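28 August 2019

Up at six without the alarm, which never happens, and down to the kitchen to look at the list again. I have been looking at this list since Sunday. It lives on the fridge under the Faleck magnet and it says SORTING in capitals, underlined twice, and beneath that every cupboard, drawer and shelf in the flat in the order I mean to empty them. I am so happy about it! I know it's the sort of thing people sigh over. But I've been in this flat since April with half my life still in whatever box it came in, and today I had the whole day off and the weather was dull enough not to tempt me out.

Started with the cupboard under the sink, as the worst ought to go first. Four cleaning sprays, all a third full, all doing the same job. Two went into one. A scrubbing brush I'd written off as lost, and then bought again, and then (this is the bit that made me laugh out loud on my knees on the lino) bought again, so there are three of them. One for the sink, one for the bath, one for Ingegerd, who is always after a decent brush.

Then the drawer by the cooker, the one that sticks. It sticks on account of a wooden spoon that had worked its way down the back and lodged there. Out it came, and the drawer now runs like a dream. I opened and shut it several times just for the pleasure of it.

By ten I had everything from the kitchen laid out on the bedroom floor on the old blue sheet, and you could barely get to the window. I do think this is the best moment of any sort-out. It all looks so hopeless and so promising. I made tea and walked round the edges in my socks, picking things up and putting them down again. The fish kettle from Mum. The Foltska coffee tin with no lid, and a lid that fits no tin. Napkin rings! Who was I going to be, with napkin rings?

The rule I've settled on is that each thing goes in one bin first, one big open bin, and nothing gets a home until I've picked it out again on purpose. I tried it the other way in the spring, with separate boxes for keep and give and mend, and I spent the whole time dithering between boxes. With one bin there's no dithering. You tip in a few odds and ends, never too many, and then you choose. A handful at a time is the trick. If it's heaped you only see the top, and if there's just a small assortment lying on the bottom you can see each thing for what it is.

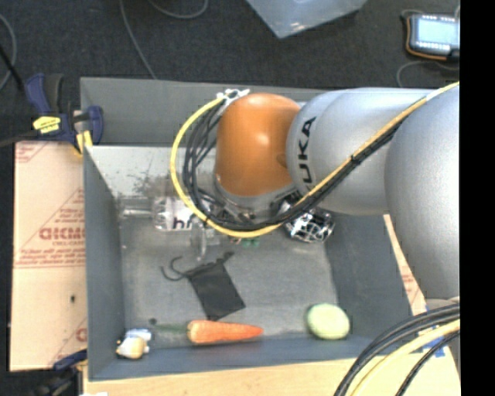
Hedvika Koubek thinks a deep bin is a mistake and that sloping sides make everything slide into the middle, so you end up rummaging anyway. She told me on the phone at lunch that she uses trays, flat ones, and has done for years, and that clear plastic things in particular simply vanish at the bottom of a bin and you find them at Christmas. I said that was my favourite part. She said I was beyond help and that I should at least line it with something pale.

I've thought about it all afternoon and I think she's half right. Clear plastic is a menace. Bottles, pots, those thin little scoops that come inside things – they take on the colour of whatever's behind them. But I like the depth. You can lean over it and have a proper look, and nothing rolls off under the bed. I may try the pale lining. There's an end of white shelf paper somewhere, if I can find which cupboard I sorted it into.

After lunch, bathroom cabinet. I'd been dreading it and it was lovely. Most of it went. Two sorts of plasters, a hot-water bottle cover with no bottle, sample sachets from hotels I have no memory of. I rinsed out all the empty bottles worth keeping and stood them upside down on a tea towel along the windowsill, and by three the light had come round and they looked so nice there that I left them up. They can go in the hall cupboard tomorrow.

The big find of the day was the Zeman tin. I was sure it had gone in the move. It was inside the salad spinner, inside a carrier bag, on top of the wardrobe, and I can't begin to think how. All Gran's buttons are in it. I sat on the bed and tipped them into my lap and didn't do any sorting for the best part of an hour, and I'm not sorry. There's the green one with the anchor that I used to beg for. There were a few on a loop of thread, matching, off a coat I remember. I counted the whole lot, as she used to have me do on wet afternoons to keep me quiet. 493! She always swore there were 500 and that I'd lost the rest down the settee, and I dare say I had.

So the tin is not going back up on the wardrobe. It's going on the shelf by the bread bin where I can get at it.

Ingegerd came by at five for the brush and stayed for soup. She went straight to the give-away pile and took the fish kettle (she has no fish plans, she just liked it) and the lidless coffee tin, for pencils. She tried to take the napkin rings and I found I couldn't let them go after all. She was very good about it. We moved the small bookcase into the hall between us, and it fits under the meter with a finger's width to spare, and now there's a whole bare stretch of wall in the kitchen that I keep going back to look at. Table there? Or nothing, for a while?

She's got nearly 100 jam jars in her shed, she says, and wants me to come and do to the shed what I've done to the kitchen. I said yes before she'd finished asking. Not this weekend, as it's her sister's birthday, but the one after. I'm to bring the bin.

Left to do: airing cupboard, the desk, the box marked Dradard that I've carried through two moves without opening. I gave it a shake tonight. Something heavy, and something that rattles. I could have cut the tape there and then but it was gone nine and I wanted it to look forward to.

Must remember, bulbs for the hall, a hook for the back of the bathroom door, and ring Hedvika to ask where she gets her trays. I only want the one, for the buttons.

Knees sore. Bed.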